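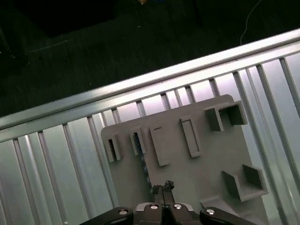

You lose the feel of the cable the minute you pick up a remote control, so why would anyone teach it that way? The question came in by email after the abstract went up, and I want to read it out first and let it stand for a minute before I start answering.

Wait for hands. Ask who has guided an arm by hand and who has only driven one remotely.

OPENING
I work on the Hattar project at Semlow. We show robot arms how to do small jobs with cables and computer parts. Everything I talk about today is one person showing one arm one job, over and over. I'm leaving out simulation. There is a session on it at 3:30.

TWO WAYS OF SHOWING
By hand: you put the arm in its free mode, take hold of it near the wrist and move it through the job. The joints are recorded as you go.

By remote control: you hold a second, smaller arm or a handheld controller, and the working arm follows you. You watch either the table or the wrist camera.

Say plainly that we use both. We started with hand guiding and recorded 1,000 demonstrations that way before we tried the other.

WHAT WENT WRONG BY HAND
The email is right about feel. With your hand on the arm you know when a cable has snagged. But your hand and sleeve are in the side camera's view, and the policy learned from those pictures. When we took the person away, it hesitated at the places where a sleeve used to come in.

Second problem is the fingers. You can't steer the wrist and work the gripper well at the same time. We put a foot pedal in. People pressed it late. You can see it in the recordings as a short wait before every close.

Third, tall people and short people taught different elbow positions. We never fixed this.

(If short of time, skip the elbow part.)

WHAT WENT WRONG BY REMOTE
People push too hard. With no force coming back to the hand, they go by what they see, and by the time a cable looks tight it has been tight for a while. We lost a few connectors in the first month.

New operators are slow. They stop, look, move a little, stop again. The arm learns the stops. Our friends at Flusville trim them out before training. We tried the same and got jerky motion at the joins, so now we ask people to practice until the stops go away, and we only record after that.

Next slide. Give people time to look at it.
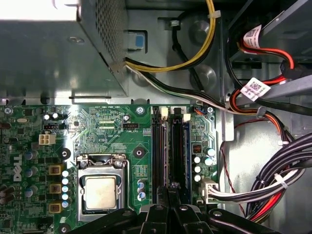
Slide 6. Inside a Dell desktop, seen from above, with the gripper at the bottom edge.

THE COMPUTER CASE
Point to the cables on the right side first, then the memory slots. A lot of black, a lot of wire, and not much room to bring two fingers down.

Ask: where would you put your own hand if you were guiding the arm here? Let someone answer. The usual answer is "over the top," and then the hand blocks the view you need.

For work inside a case we teach by remote only. The operator sits to one side with the wrist view on a monitor. The fingers stay in that view, so the operator learns to line up on them. It takes a morning to get used to.

One rule we give every operator: approach the same way each time, even when a shortcut is open. Mixed approaches gave us arms that started down one path and changed their mind halfway.

NUMBERS
The Hattar set now has 2,153 demonstrations, both methods together. We marked 619 of them as not usable. Most of those were remote sessions from an operator's first week. I don't have a clean split by task yet, so don't promise one if asked.

We had 12 operators over the whole project. Scores differed more from person to person than from one method to the other. Say this slowly, it's the part people write down wrong.

We replay everything in Leser, our viewer, before it goes into training. Someone other than the operator does the replay.

BACK TO THE EMAIL
Read the question again. My answer: for a loose cable on an open surface, guide by hand if you can keep yourself out of the cameras. For tight spaces, use remote and spend the time on practice. If you can afford a leader arm with force feedback, get one. We have ours on order for October and I can't tell you yet how well it works.

QUESTIONS LIKELY
Can you mix both kinds in one training set? Yes, we do, with a label on each. Without the label the results got worse.

How long is one session? We stop at forty minutes. After that the hands get sloppy.

Will the data be released? Part of it. The Flusville recordings are theirs to release, so send those requests to them.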